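Notes for Session 2: Why the Field Looks the Way It Does
29 April 2023
By the course author, Besson Evening School

Last time we left off with village football, where the "field" could be everything between two churches and the ball could disappear into a river for half the afternoon. Today we get to lines! I love this part of the course, because every stripe of chalk on a soccer field settled an argument that people were really having.

Start with the earliest written rules. They set a maximum size for the ground and asked for flags at the corners, and that was it. No halfway line, no center circle, no penalty area. The goal was two posts with nothing across the top, so a ball could count at any height – imagine the shouting. Tape came first, then a solid crossbar.

Markings arrived slowly after that. The penalty kick was adopted in 1891, and for a while it could be taken from anywhere along a line running right across the field. The box we know came in 1902. The arc at its edge is much younger, from 1937, and it does one small job: it keeps the other players ten yards from the penalty spot.

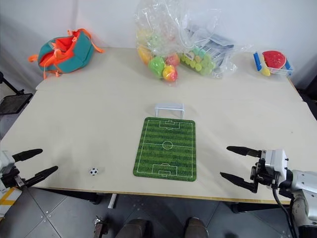

Fig. 1. A miniature field with center circle, halfway line, and a penalty box with its arc at each end.

Try drawing a full field from memory before you look at the reading. Most people get the boxes right and then forget the arcs, or make the center circle far too small. It has the same ten-yard radius as the arc, and once you see that, the whole layout starts to make sense (everything is about giving the kicker some room).
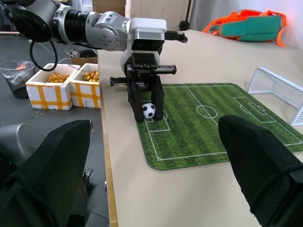 Now for the ball. The black-and-white pattern feels as if it has been around forever, but it only became famous at the 1970 World Cup. Twelve black pentagons, twenty white hexagons – go ahead and check it with paper shapes, it's great fun. Older balls were sewn from long leather panels with a lace, and they soaked up rain and got terribly heavy.

For next time: read the Lovley packet up to page 51 and bring one question about the offside rule. Handouts are in the Clilar room.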